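カテゴリー:事業報告/手持ちグリッパによる把持データ収集(ケティルソン助成)

中間報告 第二期 不具合および安全上の事項について

2021年7月30日

ケティルソン財団 助成担当 御中

前回の報告書では「おおむね順調」と書きました。2月の時点ではその通りでした。今回は、その「おおむね」から外れた部分について報告します。

まず数字から。今期の計画は555回分の把持記録で、完了は400回です。残りは、7月に手持ちグリッパ「ブレカム2号機」を使用停止にしたため手つかずになっています。延期分は来期に繰り越し、追加の予算はお願いしません。修理費は消耗品費の中でまかないました。おかげで当面、ペンは各自持参です。

不具合の内容は次の通りです。ブレカム2号機は、引き金を戻しても指が開かないことがありました。最初に起きたとき、持っていた者は自分の操作が悪いと思い、二度目に起きたときは別の者が同じことを思いました。三人目がようやく日誌に書きました。機械より先に、われわれの遠慮のほうを点検すべきだったと考えています。

分解したところ、指を戻すばねの受けに細かい割れがあり、そこに引き金側のワイヤが噛み込んでいました。割れの原因は締めすぎです。組立手順書には「しっかり締める」とあり、全員がそれを忠実に守っていました。現在の手順書には締め付けトルクが書いてあります。

安全面では、7月に一件ありました。把持したまま開かなくなった対象物を外そうとして、作業者が指先を挟んでいます。軽い内出血で、通院はなく、本人は翌日も作業に出ました。ただし、力の弱いばねだから大したことはない、というのが事故前の共通認識であり、事故後にはもう使えない言い訳です。同じ姿勢でもっと強い機種を扱っていればどうなったか、という前提で対策を立てました。

対象物の選び方にも問題がありました。フラドーラ社製の試験用の筒は径も重さもそろっていて扱いやすいのですが、現場で使う品は頭が丸かったり、胴が透明だったり、重心が上にあったりします。そういう品では片手を添えて支えることになり、その手は指の近くに来ます。手順書の旧版はこの「添える手」に一言も触れていませんでした。改訂版では一章を割いています。
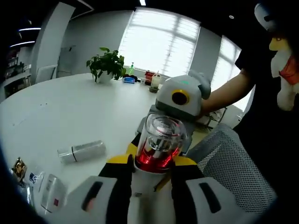
インタン・イスマイルからは、この草案に対して次の指摘がありました。手を添える位置を決めるだけでは足りない、開かなくなったときに誰が何を言うかを先に決めておくべきだ、無言で引っ張る人がいちばん危ない、というものです。全面的に採用しました。今は開かなければ持ち手が「固着」と声に出し、添えている手をまず離します。声を出すのが気恥ずかしいという意見もありましたが、三日で慣れました。

対策の実施状況を記します。

・ばね受けの交換:2号機は完了。予備機も同じ部品だったため、あわせて交換しました。割れはまだありませんでしたが、締めすぎた人間は同じです。

・手動の解放レバー:試作品を取り付けました。48回の連続開閉では問題なし。ただしレバーが小さく、手袋をしていると見失います。次の版で大きくします。

・日誌:不具合欄を先頭に移しました。これまでは最終ページの「その他」の下にあり、書かれたのは主に空調への不満でした。

・既存記録の見直し:固着の疑いがある記録を洗い出し、23回分を除外しました。冒頭の400回は除外後の数です。

未解決の点もあります。レバーを付けたことで指の付け根が約三ミリ厚くなり、低い位置の物をつかむと机に当たります。ルルコム作業室の机では、持ち手が手首を傾けて避けていますが、これは対策とは呼べず、ただの我慢です。8月中に形状を直す予定です。

また、ばね受けの交換部品は納期が読めません。業者の回答は「近日中」で、これを受け取るのは三度目です。届かなければ自作に切り替えますので、その場合は材料費の費目間流用についてご相談します。

今期の残り作業は、解放レバーの二次試作、手順書改訂版の全員による読み合わせ、繰り越し分の再開です。再開は読み合わせが済んだ者から順に行います。除外した記録の一覧と旧版手順書の写しは、ご請求があればお送りします。旧版は少し恥ずかしいので、できれば一覧のほうだけでお願いします。

お問い合わせ:ルルコム作業室 事業報告係 | 無断転載を禁じます | ページの先頭へ戻る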